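Home | News | Products | Where to Buy | Press | Contact

Pinitz Puts Its Name to a Quieter Potato Chip

October 7 release withdrawn and reissued with correct prices
By Asuka Ogura, Pinitz Press Office
Wednesday, October 7, 2015

REDBRIDGE – Pinitz, maker of snacks for people who eat during movies, will begin selling Follum, a thick-cut baked chip that made less noise than our regular chip in a tasting with 185 local moviegoers. Of those, 23 said they missed the crunch. We have sent them a bag of the regular kind.

Follum comes in salt, vinegar, and a third flavor the kitchen is still arguing over. It goes on sale in October at 32 stores.

"My wife asked me to leave the room during a documentary about owls," said Yuto Kikuchi, head of product. "I took it as a brief."

The recipe went through 40 versions. Version six was completely silent and tasted like a coaster.

Samples are available to reporters on request. Please say which flavor, and allow a week, as the mail room is one person and he likes the vinegar.

Related:
Pinitz Moves to Aoki Building
Regular Chip Still Available, Still Loud 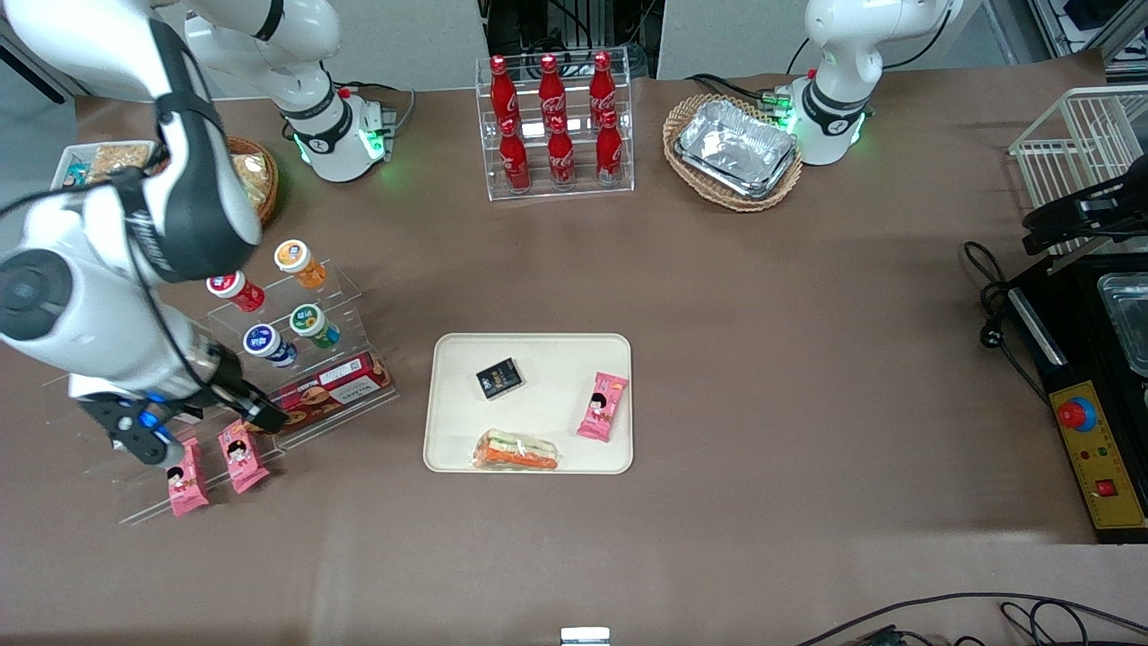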